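The small things on the dressing table

Most households that own hair ties cannot say how many they have, or where they are kept. They collect in coat pockets, on door handles and at the bottom of school bags, and are replaced long before they wear out. When Botau, the home storage firm, asked 348 of its customers which item they bought again most often after losing it, hair ties came first, named by 143 of them.

The firm's design studio has spent the past year on the question of small accessories. Its early answer was a drawer insert, the Wudis, with 4 deep compartments. Customers admired it and seldom used it. Pieces went in on Monday and sank out of sight by the end of the week, coils tangled around cords, beads at the bottom.

The studio then turned to the humble box lid. A shallow lid has no corners deep enough to hide anything, and a pale interior shows a black elastic at once. It may sit on a shelf, a windowsill or the bed while its owner gets dressed. At the Resach workshops, held each spring for people furnishing a first home, participants now bring a lid of their own and lay out what they wear in a single layer.

The order in which pieces are laid out is a matter of taste. Spiral coils keep their shape best when nothing is stacked on them. Beaded ties are easier to lift if the ornament faces up. Plain black elastics, the ones used for sleeping or exercise, may be given a separate place altogether – a hook or a small dish will serve.

Visitors to the Metwally showroom can see 223 storage pieces on display through May. The lids are on the lower shelf beside the entrance, in several colors, and may be handled freely. 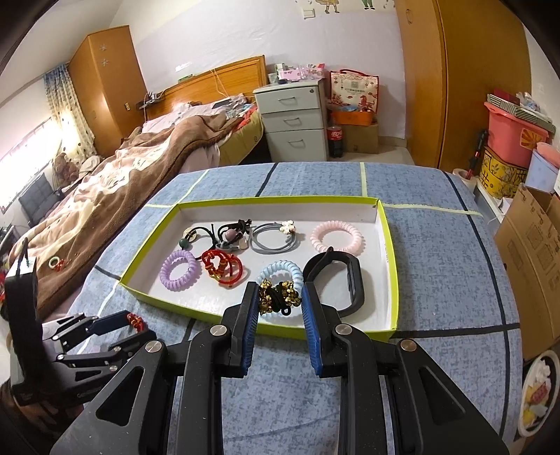 Resach, May

Hair ties in a lime-green lid with a white interior, among them spiral coils in lavender purple, light blue and pale pink, and a black elastic with clusters of gold beads.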